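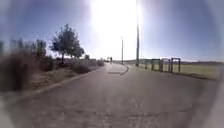

Toronari revises hydration guidance for stone-milled flours

Toronari, the regional flour mill, has issued new hydration guidance for its two stone-milled bread flours, Trastuleo and Plateo. The revised sheets replace the ones printed on the sacks since November and apply to both the small retail bags and the bakery sacks.

The change follows a series of test bakes run by Melaniia Yatsenko, the mill's technical baker. Her notes state that the earlier figures were carried over from roller-milled flour of similar protein content. Stone-milled flour keeps more of the bran and germ. Bran takes up water slowly, so a dough that feels slack after mixing can be noticeably stiffer an hour later.

Under the new guidance, bakers using Trastuleo are told to hold back 10 percent of the total water, mix the remainder with the flour, and rest the dough before adding salt and leaven. The reserved water goes in gradually during the second mix. Plateo, the finer of the two, needs no reserve but should be rested for the same length of time.

Salt stays at 2 percent of flour weight for both products. Yatsenko tested lower levels and found that the dough fermented faster than the schedule allowed and spread on the peel.

"The old number was not wrong for the first ten minutes," she writes in the notes. "It was wrong by the time the dough was shaped."

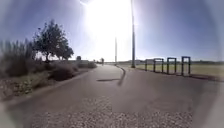

Sun over the paved paths.

The sheets also cover fermentation temperature. Whole-grain fractions carry more enzyme activity, and the mill now advises a shorter bulk rise at room temperature followed by 14 hours in the refrigerator. Bakers who skip the cold stage should cut the leaven and expect a milder crumb. Final dough temperature should be checked with a probe in the center of the mass; readings taken at the surface were found to be too low in a cool kitchen.

Lombardi, the bakery supply store that distributes both flours, will include the new sheets with orders and has removed the old version from its counter. Customers with sacks already open can follow the new figures without any other change to the recipe. Flour stored for longer periods may need slightly more water, and the mill recommends a small trial dough first.

A separate sheet for enriched doughs is in preparation. It will deal with butter, egg and sugar levels in Plateo, including the point at which sugar begins to compete with the flour for water. Results from 17 trial batches are being written up.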